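Removing dye stains from plastic picnic cups and bowls
Naltalholm Home Help > Kitchen and Cleaning

Posted by culthorpe_kitchen
I have a set of colored plastic cups and bowls we use for the yard in summer. Tomato sauce has left an orange tint in most of them and two of the cups smell like old coffee. Dish soap does nothing. The set is out of production, so I'd like to save it. Is bleach safe on this kind of plastic?
283 views, 3 replies

Virkurton
Skip the bleach for now. Mix baking soda with a little water until it is a paste, rub it on the stain and leave it for 50 minutes. Rinse and look. If there is still a tint, put the bowls outside in direct sun for a day or two. Sun works well on tomato. It can fade the plastic if you leave it out all week, so check in the evening.

For the coffee smell, fill the cups with warm water and a spoonful of white vinegar and let them sit overnight. Don't stack them until they are fully dry.

mudroom14
just buy new ones, they're cheap

Vlachopoulos
The paste is fine but don't use the rough side of the sponge. Scratches hold stains and after that nothing gets them out. I ruined a good bowl that way in June.

Also, wipe a thin coat of cooking oil inside before you put sauce in. I have done that for over 14 years and my bowls still look decent. The dishwasher is hard on colored plastic too, mostly the heated dry. I turn that off and put everything on the top rack.

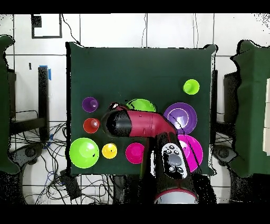 If you do try bleach, use one tablespoon to a gallon of cold water, and never mix it with the vinegar. Rinse twice.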